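3.2 Green speed and putting distance at the two courses

Putting data came from two public courses, Drellell and Waturia, during the last part of the season. Both have 18 holes and both use a bentgrass mix on the greens, but they are kept at different heights. Drellell was mown lower for most of August and played faster. Waturia has larger greens with more slope toward the front, and its staff raised the mowing height during the dry spell to protect the turf.

We recorded 2,000 first putts in total, split evenly between the courses. A first putt was counted only when the ball lay on the green and the player had not moved it except to mark and clean it. Putts from the fringe were left out, even when the player used a putter. Green speed was measured each morning before 7 a.m. on the practice green and on holes 2 and 5, and the mean of the three readings was used for that day's play.

Distance control was scored as the length left after the first putt, divided by the starting length. Putts that were holed were given a score of zero. Direction was not scored in this part of the work, and the results for short putts – where direction matters more than pace – are given separately in the next section.

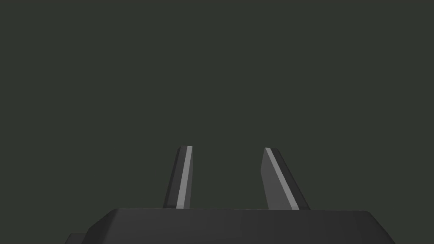
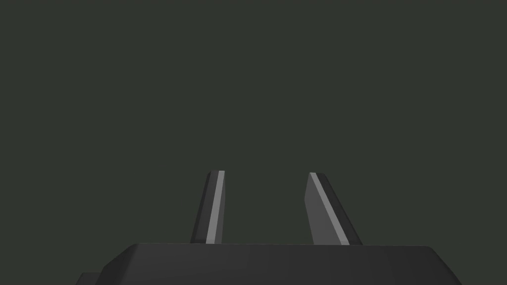
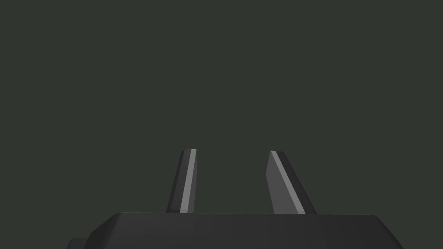
Figure 2. Computer renderings of a two-fingered gripper against a plain dark background.

Players at Drellell left their first putts closer on average from every starting length except the shortest. The gap was widest on long uphill putts, where players at Waturia often came up well short. We first took this to be an effect of speed alone, but the difference remained when we compared only those days on which the readings at the two courses matched. Slope is the more likely cause. The larger greens at Waturia leave more putts that climb and then level out, and these were the ones most often misjudged.

Handicap had a smaller effect than we expected. Low-handicap players did better at both courses, but they lost as much ground on the Waturia slopes as the rest of the field did. Earlier work at Pusska, a flat course near the coast, found a stronger link between handicap and distance control. The Pusska sample was drawn from club events only – ours includes casual rounds – so the two sets of results should be compared with care.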